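Clear plastic box keeps showing every mark, how do I clean it and what do I stand it on?

Posted by Jastham, 6 Jul 2025

I've got a tall clear plastic box, no lid, and I'd like to use it on a shelf for pens and rulers. Trouble is I can't tell what's a scratch and what's a smear. I bought 12 of them back in February and I've already spoilt 2 with kitchen spray (they went cloudy, my own fault). What I've started doing is putting white paper on a board and standing the box in the middle, so at least there's something plain behind it.
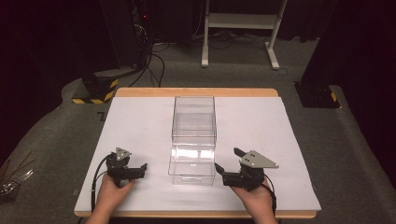 The other thing is the ceiling light, which bounces off the sides and makes it all worse. Is there a trick to this? And is paper all right, or should I be using something else underneath?

Grube

Paper's fine but it creeps about when you wipe. I'd go for a plain white board on a table, much easier on the knees too! Scuffs on the board don't matter, you soon learn which ones are the board's and which are the box's — just shift the box a bit and see if the mark goes with it.

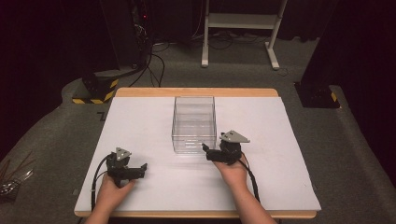 Trarkimano

Washing-up liquid, lukewarm water, soft cloth. That's it. No kitchen roll, it scratches. Do the inside first, then the outside, and let it drain upside down on a tea towel. For the light, turn the box a little at a time — a smear changes as you go and a scratch stays a thin line.

Arkton

just buy a white one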